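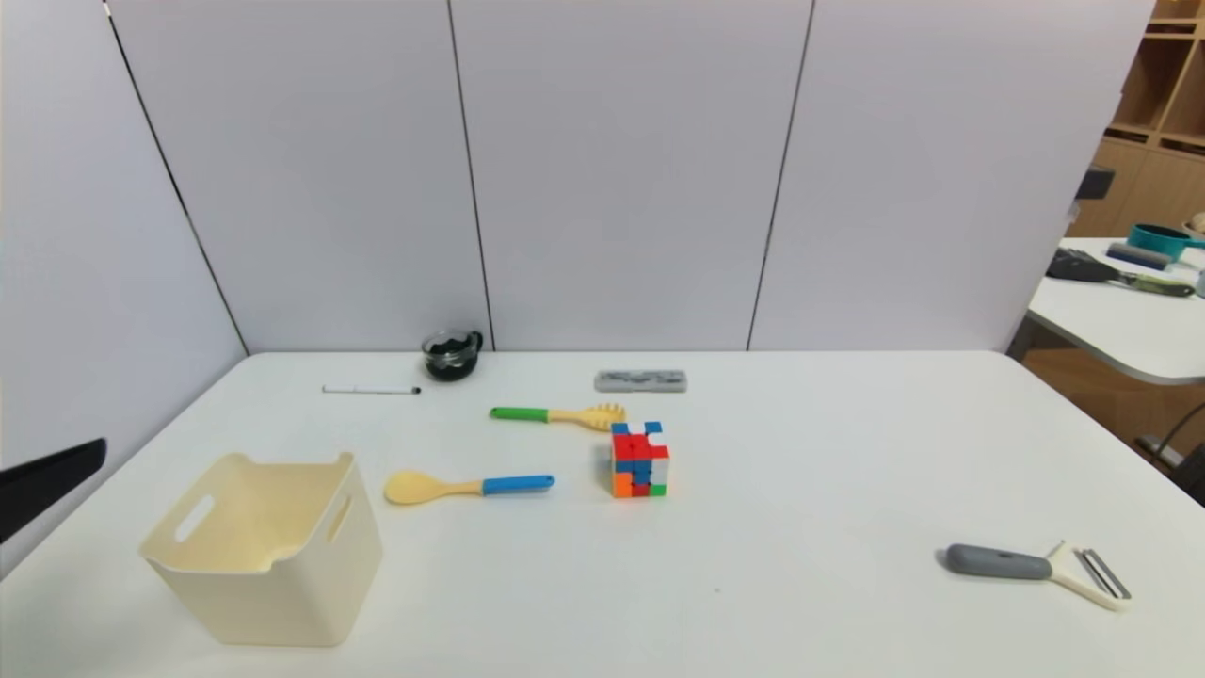
On Wednesday, after the last lesson, our club at the Humholm school had 11 minutes left before they locked the doors. The task was simple on paper: everything from the table must go into the bin. We called our robot Temau.

"Start with the cube," I said.

"The spoon is nearer," said my partner, and she had already typed it.

I wanted to argue, but the arm began to move, and we both stopped talking. It went so slowly — I could hear the clock over the door. In my pocket I had the entry form for the Hellwig Cup, still without a signature.

"Give me your pen," she whispered, and did not look away from the screen.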